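I have a bee in my bonnet about near-miss forms, so bear with me.

When I started at Nusmont in February, the form ran to 3 pages. It wanted my manager's cost code before it would let me say that a pallet had slid off a rack. I gave up twice (bad of me, I know) and told my mate Nga Ninh in the canteen instead. She'd seen the same rack go the week before and hadn't filled in the form either! 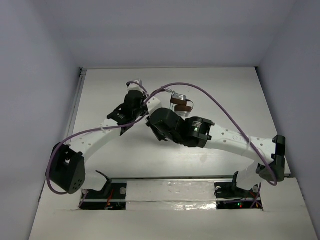 Firms love to boast about low reporting numbers, and I think they've got it backwards. A quiet site worries me far more than a noisy one. If you've got 407 people lifting, driving and climbing all day and hardly a slip gets written down, I'd say your people have stopped bothering. And please don't tell me new kit sorts it. You can put two robot arms inside a neat little enclosure with pale walls, crossing over each other as they reach, and somebody still has to feel able to say "that gave me a fright" without getting a lecture.

What I'd like is a card with one box on it. What happened? Post it, done, and a person rings you back. Varkska went over to cards like that and my cousin there moans about the pens going missing, but she does fill them in. Our safety lead says we may try it after 23rd June, once the audit's out of the way. I've already got my rack story ready.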